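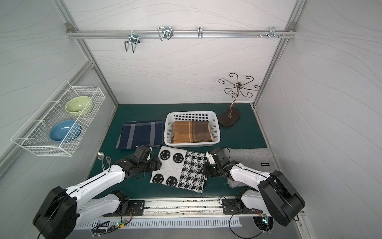

Smiley faces on one half, checks on the other, held at both edges.

How People Leave a Conversation
Speaker notes, Aurora Torres
Drostlow staff training day, February 2024

Slide 1. Title
Wait for the doors to close. Say name, say what I do (train front desk and reception teams). Talk runs 30 minutes, then questions. Phones can stay on if people need them.

Slide 2. The problem
Most body language training covers the first few seconds. Handshake, eye contact, smile. The end of a conversation gets very little time, and front desk staff end conversations all day long.
Ask the room: who got stuck talking to someone this week? Hands up. Leave them up a moment and look around.
Story: Brunetti front desk. I sat in the lobby for a morning and watched 26 conversations with visitors. In 15 of them one person's feet had turned away before anyone said a closing word. Say clearly that this was me with a notepad in one lobby. It's not a study.

Slide 3. What leaving looks like
Feet first. One foot turns toward the door or the desk, and the upper body stays where it is.
Then hands. People pick up a bag, close a folder, touch keys.
Then the eyes go to the place the person wants to be.
Nods get quicker. A slow nod tends to mean go on. A run of fast nods often means please finish.
Show it with the chair. Sit, hands on thighs, lean forward, stop there. Ask what I'm about to do. Everybody says stand up. Stay seated and carry on talking, let them feel how odd that is.

Slide 4. Careful
One signal on its own is weak. A person may turn a foot because the shoe hurts. Crossed arms may mean the room is cold. Look for a change from how the same person was standing a minute ago, and look for two or three changes close together.
Some people don't give these signals much, or give them differently. Mention visitors who use a wheelchair, people with stiff backs or bad knees, people who avoid eye contact in general. Also phone calls, where none of this is any use and you need words.
Don't skip this slide if running late. Skipped it at Marinho and got three questions about crossed arms.
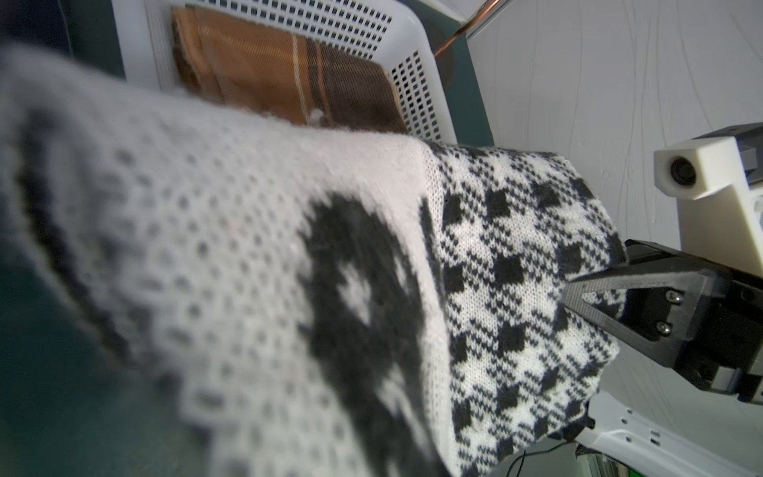

Slide 5. Ending it yourself
What to do when you are the one who has to close.
Keep your face toward the visitor while your body starts to turn. If both turn at once it looks like you walked off.
Use an open hand to show the way, palm up. No pointing.
Say the closing line at the same time as the movement. "The elevators are down this hall, and they're expecting you." If the words come a long time after the turn, the visitor has already noticed and may feel pushed out.
Don't look at a watch or the wall clock. If you need the time, look before you start talking.
Standing up works if you're seated. Stand, then speak.

Slide 6. Pairs
Groups of two. One person is the visitor and has been told to keep talking. The other has to end it politely in 8 sentences or fewer. Swap over.
Walk around while they do it. Usual faults: backing away in small steps, laughing, saying "anyway" and then staying put.
Call time. Ask two pairs what gave it away. If the room is quiet, tell the Flevov one, where the receptionist walked the visitor to the door and then stood there chatting with him until her own break was over.

Slide 7. When the other person won't take it
Repeat the line once, in the same tone. Don't add a new excuse, it gives them something to answer.
Move one step. Most people will move with you.
If the person is upset, none of this applies. Stop turning, face them fully, and get a colleague if you need one. Staff should know who that colleague is before the shift starts.

Slide 8. Questions
Likely ones: can you tell when someone is lying (no, and be wary of anyone who sells you that), what about video calls (watch the hand going to the mouse), is it rude to stand up first (not if you're still looking at them).
Handouts are on the table by the coffee. Collect name badges on the way out.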